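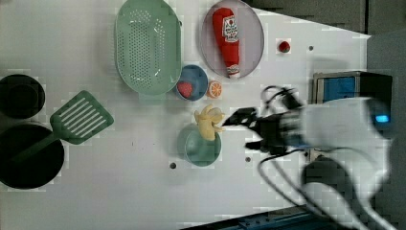

Wayne Haworth wrote in to say that his damper plate still leaks cold air when it is fully closed, and asked whether a new gasket would fix it.

It will not. A cast-iron throat damper has no gasket seat, and most warp slightly after a few seasons. Two options are available.

Top-sealing damper
Mounts on the flue tile and closes against a silicone rim. Brush the top of the tile clean, lay a continuous bead of adhesive and set the frame level. Run the cable down the flue and fix the bracket to the firebox side wall, 5 inches in from the face. Leave the old throat damper open permanently - wire it if it drops.

Inflatable flue plug
Measure the flue just above the firebox, length and width, and order the next size up. Inflate until it holds its own weight, then stop. Overfilling splits the seams. Hang the tag where it shows below the lintel, and remove the plug before lighting a fire.

Check either one on a windy day with a strip of tissue held at the opening. If it moves, look for gaps at the corners first.

Soot on the old plate comes off with a stiff brush. Do not oil the hinge; use dry graphite.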